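From: Inmaculada Olmedo
To: Kukaritz building list
Subject: Re: Carpet in the back room before the shelves go in

Usa Thammasiri wrote in August:

> Do we still want to keep the carpet in the back room? Vellitz can take
> it up and haul it away for 900, but they want the room cleared first.
> Zhuoran thinks we should leave it and put the wooden furniture
> back on top. I don't mind either way. I would like an answer before
> the shelves are ordered.
>
> Usa

I'm for leaving it. I went over it again this morning, and the worst of it is the strip by the door, where the chairs get dragged in and out. A proper cleaning would do more for that than people think. Rojanasak quoted me 200 for the room, furniture moved and put back the same day. They can start at 4 if someone lets them in.

If we take it up we also have to decide what goes down in its place, and the cheapest offer so far was 1000 before labor. I would sooner spend that on the shelves.

The wooden pieces are what I would worry about.

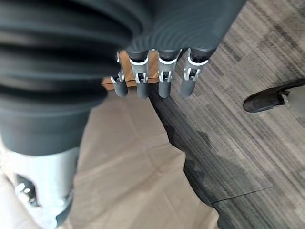

Anything wooden that stands straight on carpet should get felt pads under it before the cleaning. If the carpet is still damp when the furniture goes back, bare wood can leave a brown stain, and that does not come out easily. I have a bag of pads left over from the front office and can bring them.

Two other things. Emiliano asked if the new shelves can be screwed to the wall. Yes, they should be, since tall shelves lean on carpet. And Ermelinda still has the key to the storage closet, so please ask her if you need the vacuum.

If there is no objection I will call Rojanasak after lunch tomorrow and book it.

Inmaculada

Related messages
- Shelves for the back room: Flillo or secondhand?
- Key to the storage closet
- Chairs that need new feet
- Vacuum bags, which size

Kukaritz list archive | Contact the list owner | Back to top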